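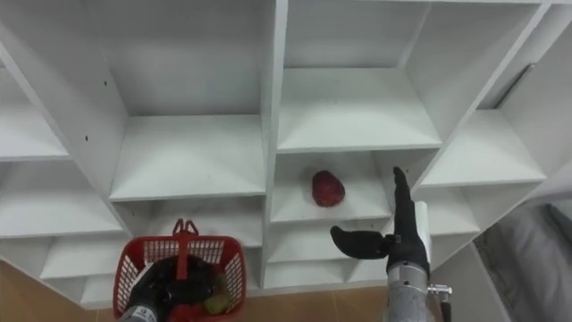 Okay, week two of the imitation unit, and I want to spend it on one question: what does a policy learn from the part of a demo where the hand isn't touching anything yet? Most of you wrote in your reading responses that the grasp is the hard part. I thought so too, until Nosipho Shezi and I started going through the Trulell shelf runs. Look at the right hand, open with the fingers bundled straight up and the thumb out to the side, and the red item still sitting toward the back of its compartment. There are a lot of hand poses you could have at that point, and the one you pick pretty much decides how the next second goes!

So Nosipho tried something simple. She took 1,000 demos and marked the approach in each one (from the arm starting to rise until first contact). Then she threw out every demo where the hand changed shape more than 2 times on the way in. That left 645. Same network, same training schedule, less data, and the policy trained on the smaller set did better on shelves it hadn't seen. I made her run it again with 4 different seeds and it held up each time.

Before you get too excited, two cautions. We only tested reaching into open shelving, so please don't quote me on drawers. And Xolani Sibiya pointed out that steady demos may just come from more practiced operators, which is a fair worry (we haven't separated the two yet).

For next time: read the Ngubane notes on filtering, skip the appendix, and bring one idea for a test that would answer Xolani.

5/22/21, Corina Iordache

Related
Picking a loss for action chunks
Remzi Sönmez: guest lecture slides
Project sign-up, March section

Home | Notes | Readings | Contact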